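Vasanthi Bandara has been making shadow plays in Lulliston for ten years, and she still gets up from her chair to show you how a fox walks. "It's all in the wrist!" she says, and off goes the fox across her kitchen wall, nose down, sniffing at the toaster.

She started with a bedsheet and a bike lamp, in a garage she shared with her friend Souad Mansour. The two of them now run Nilona, a tiny company with 197 puppets and a new show opening in January.
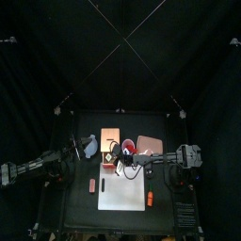
The show follows a girl who rows out at night to find her grandfather's island, and Bandara lights up when she gets to the storm. "Souad plays the whole thing on a cookie sheet and a cello," she says. "The first time I heard it I forgot to move the boat. I just stood there holding it!"

She cuts every puppet herself, mostly from cereal boxes, and a tricky one can take her four evenings. The grandfather needed two tries before his beard looked right. "Kids notice beards," she says, very seriously.

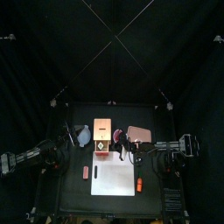 Color came late to her work, and she talks about it like a person who has just found a new fruit. For years she stuck to plain shapes on white. Then she began collecting candy wrappers for the sea. She's just as fond of the dark, though. "You hang black cloth and your eyes get hungry," she says. "Then one little green wave comes along, and everybody leans in."

Next she wants to try a whale, a really big one, with a jaw that opens. Mansour is already looking for a bigger cookie sheet.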